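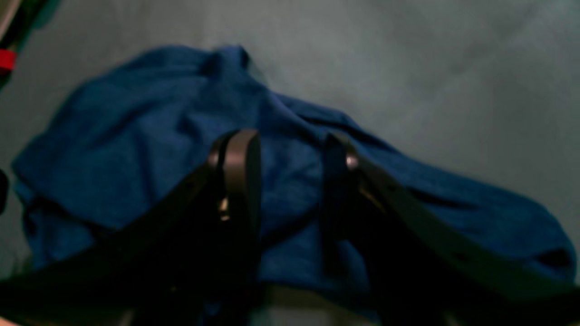
Progress report: the Wurnham books, second grant period

Hi Kalliopi,

You asked for something readable this time instead of the spreadsheet, so I'm taking you at your word. The spreadsheet is still attached for anyone at the Karam Fund who wants it.

Where the writing is

Book two of the Wurnham trilogy has a complete draft! I typed the last line of it in November at ten past two in the morning and then went and ate cereal standing up. It came in at 303 manuscript pages, a good bit longer than I promised you in the application (I know, I know). The plan was 31 chapters and that part did hold, mostly because I kept folding two thin ones into each other whenever a new one turned up.

The first half moved quickly. Ilse gets out of the salt prison, the ferrymen's strike goes wrong, and the reader finds out who has been lighting the beacons. I'd been carrying those chapters in my head since book one and they more or less poured out. The middle was a different story. I had two characters walking across a marsh for what felt like a year, arguing about an inheritance, and I couldn't get them to the other side. Suha Fakhoury, my editor at Bravgate, read it and wrote "are they ever going to get their feet wet?" in the margin. She was right, so the marsh is now one chapter and the inheritance argument happens on a staircase, in front of the very people who shouldn't hear it. Much better.

What I changed from the application

You funded a book with a single narrator, and I should be upfront that it now has two. Ilse still carries most of it, but her brother Corran has taken over eight chapters in the back half. I tried for weeks to have her overhear the things he learns in the north, and there are only so many times a person can be standing behind a door. Giving him his own voice fixed the plot and also made me like him, which is awkward given what happens to him in book three.

The map is also different. Rima Srour has drawn a new one to replace the sketch I sent you, with the river running the correct way (I had it flowing uphill for most of book one, and three readers wrote to tell me). She's still working on the lettering, and there's one island we haven't agreed on a name for. I'd like it called Handby after the village where I wrote the opening chapters. Rima thinks that sounds like a place with a bus station – she may have a point. 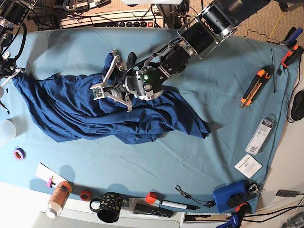
I've also moved the glossary to the front. Readers of book one told me they only found it after they'd finished, and by then they'd worked out for themselves what a tithe-wife was. It's short, two pages with the pronunciations, and Suha has already cut my joke out of it.

Readers and feedback

The draft went out to a small group in the fall. Karim Khalaf read it as a fellow novelist and gave me eleven pages of notes, single-spaced, very kind at the top and less kind as they went along. His biggest complaint was the villain. In book one the Regent was frightening because she hardly spoke, and in this draft she had a speech in nearly every scene. I've taken out most of them. She now gets one, near the end, and I think it lands harder.

Randa Sleiman read it with her book club, who hadn't read the first volume, and that was really useful. They got lost twice: once in the opening, where I assumed everybody remembered the drowned bells, and again when Corran's real name comes up. I've written a new first chapter that brings the bells back in through a funeral, and I've left the name alone for now. I like that it's a puzzle. Suha would prefer that I explain it, and we're going to have that fight on the second pass.

The mailing list you helped me set up has 122 people on it. I sent them the new first chapter and got some lovely replies back, plus one long email about whether salt could be mined at that depth. I'm looking into it.

Money

I've spent the living costs portion as planned, and the desk rental is paid through the end of the period. Rima's fee for the map was more than I'd budgeted, and I covered the difference by skipping the research trip to the coast. I'd wanted to see a working salt pan, but I found a good memoir by a saltworker's daughter in the library and it gave me most of what I needed, including the smell. The copyediting money is untouched. I'd like to carry it over into the next period if that's okay with you, as Suha doesn't want to start copyedits until the second pass is finished.

What's next

I'm about a third of the way into revisions. The opening is solid and the staircase chapter is close, but the siege still needs work. Right now everyone in it seems to know exactly where everyone else is standing, and I want it a lot muddier and more confusing than that. After the siege comes the last run of Corran chapters, which need the least fixing, so I'm saving those for when I'm tired.

Book three has an outline of up to ten pages, depending on whether you count the bits in pencil. I'd rather not send it yet, as the ending gives away a thing in book two that I'd like you to come to cold.

Could you let me know about carrying over the copyediting money before I write back to Suha? And if you'd like the revised opening chapters, I can send them whenever suits you.

Thanks again for all of this.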